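The order was for 1,000 words on the fall of a river port, for a student in Okedmont, and it had to be ready at 10. I took it because the fee was good. In those years I wrote for Paltamance, a company that sold essays to people who were too tired to write them.

I did not know the students, only their numbers. This one was 3,409. Usually they sent a title and nothing more, but 3,409 sent a note: "Please make it sound like me. I am from Hastgate."

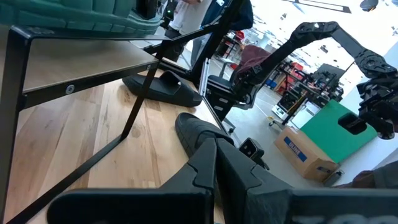

I was also from Hastgate. I read the note again and made tea, and I let the tea stand on the window until the street lamps came on.

The river port in the title was ours. I remembered the cranes, and the bakery behind the Abernathy warehouse, where the bread was sold cheaper after six. None of this was in the books. I wrote it anyway, quickly, and I used the short words we use at home. At the end I had 15 words too many and I could not choose which ones to cut.

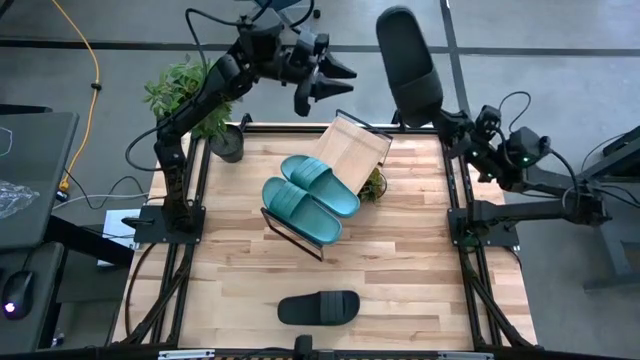
The answer came before noon. The student was polite, but wanted changes. "The part about the bread is nice - but my teacher will not believe that I remember it. I was born after."

I took out the bread. Then I took out the cranes, and I sent the essay back with half of the fee.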